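February, after supper

Read the morning paper late. The Brultora talks have stalled again over the two sandbanks, and Tostley says its patrol boats will stay where they are. The foreign minister called this routine. Their fishermen have been kept out of the northern water since autumn, 191 licences in all. 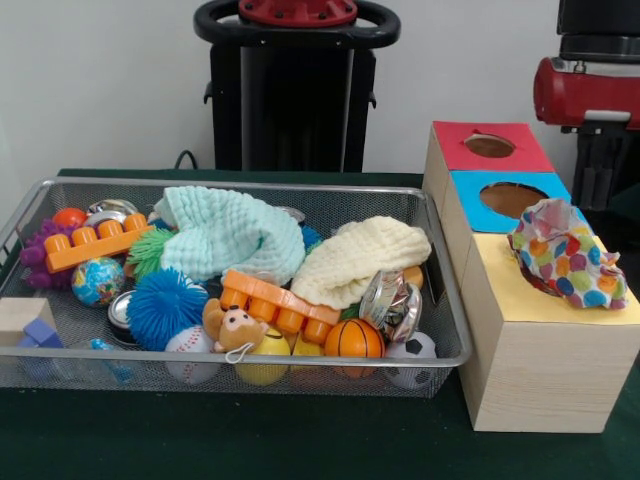
Basket full to the top, three boxes next to it.

Nima Nazari rang at four. He thinks the Farahani plan is the only one both sides could sign — shared fishing, no flags, sovereignty left for later. I said later tends to mean thirty years. He didn't argue.
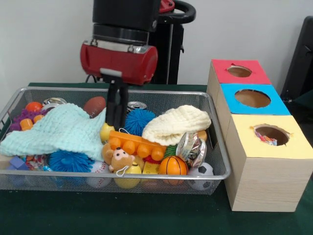
Among the toys, close to the yellow egg.

Letter from Grirstead about my piece on the 1,129 islanders. They want it cut by half and the bit on the old treaty taken out. I shall cut it but keep the treaty.
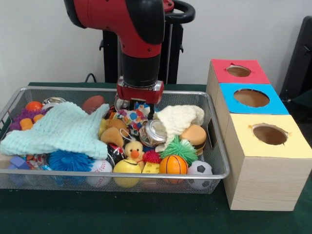

Radio at ten had the ambassador going home for consultations, with no date for his return. Must ask Nima whether the ferry is still running. Bed.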